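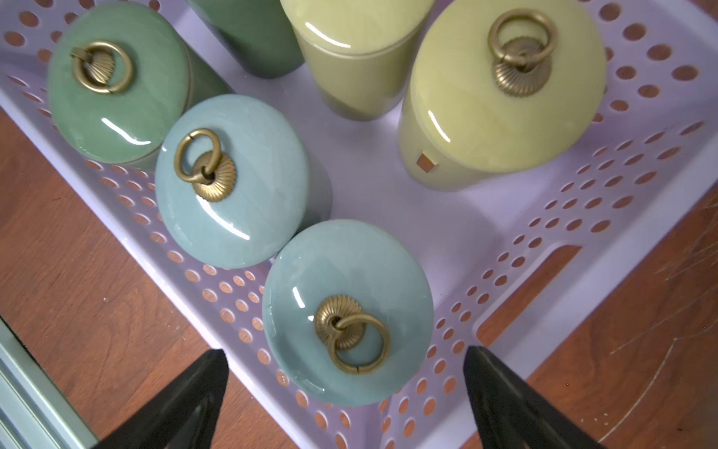 Ludivine Fleury asked us on Tuesday whether the Mevovdale tea cooperative will still accept loose leaf by the pound once the new storage rules begin in December.

It will. Members may bring up to 20 pounds per visit. Leaf must be fully dried and labeled with the harvest month. The receiving desk closes at 3 p.m.

The moisture limit for green and oolong leaf has not changed. Lots above the limit will be returned to the grower, who may bring them back after 20 days.
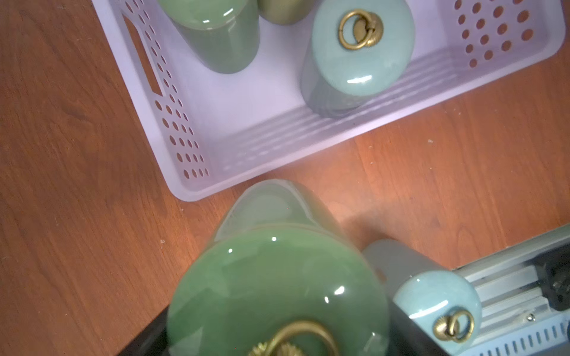 Members who sell at the Florkomance market should note that sample leaf must now be kept apart from stock for sale. Samples may not stand directly on the floor of the stall. A plastic basket with openings in the walls, like the lavender one on the wooden table, is acceptable for carrying them. Bags left open overnight are not.

The stall fee remains $400 for the season. Payment should be made to Thư Mai at the main office.

Questions about labels may be sent to Hiếu Phan. Please include your member number and the name of the lot.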